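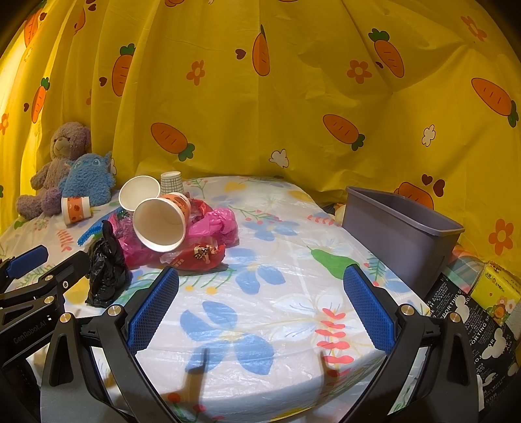
How long should it take to sort a craft corner? Two weeks of evenings if you're me, and I've loved nearly every minute of it.

January 26, 2020

The carrots are up! I have wanted that yellow curtain hung since I carried the fabric home from the market at Fernudgate, and now the whole back of the table is carrots and flowers and tiny hearts. I keep finding excuses to walk past it. I know it's creased. I was going to iron it, I even got the board out, and then I thought no, up it goes, and I'll take the iron to it some other evening (or I won't, and it will drop on its own by March, which is my real plan).

The white plastic tablecloth is a triumph too. It's shiny as anything and glue wipes straight off with a damp cloth. The old cotton one went into the rag bag with 181 kinds of paint on it. I did feel a pang, but it had gone stiff in the middle and one corner was more hem than cloth.

So, today's job was the cups. I have been saving paper cups all summer for the puppet afternoon, and of course they'd ended up all over the house, in the laundry, in the car, a stack on top of the fridge behind the cereal. Everything came to the table. There are plain white ones and ones with orange on them and my favourite, the black grid pattern, which is going to make a marvellous castle tower turned upside down. I'm saving that for last. Plastic bags are in the pile as well, and I'm keeping those for rain and rivers. Cut into strips they rustle beautifully.

The soft toys are invited, naturally. The teddy is a colour I can't name, grey until you put it next to something grey and then it's purple, and I adore it. I've called it Hekari. The fluffy blue monster with the little pointed ears is Kesano, and Kesano will be the villain, though with that face I think the children will end up on the monster's side. I've put the pair of them together in the back corner by the curtain, where they can supervise. There's a third character, a dragon called Gape, who doesn't exist yet. Gape will be made of cups threaded on string, mouth first, and I've already changed my mind twice about the tongue. Red felt is the obvious choice. Orange would go with the carrots, though!

Spent $37 at the discount shop this afternoon, on string, split pins, googly eyes and a tub of 2,000 sequins I did not need and do not regret. The sequins are staying in the cupboard until everybody is over the age of five. The good scissors live up there as well now.

Still to do: find the hole punch, trim the cups that got squashed, work out whether the bags want a box of their own, move the lamp. I'd like a basket for the ribbon too, something low with a handle.

It's gone ten and far too warm to sleep, so I've got the fan on and a cold cuppa beside me. I might just go and have a try at that tongue. Orange, I think.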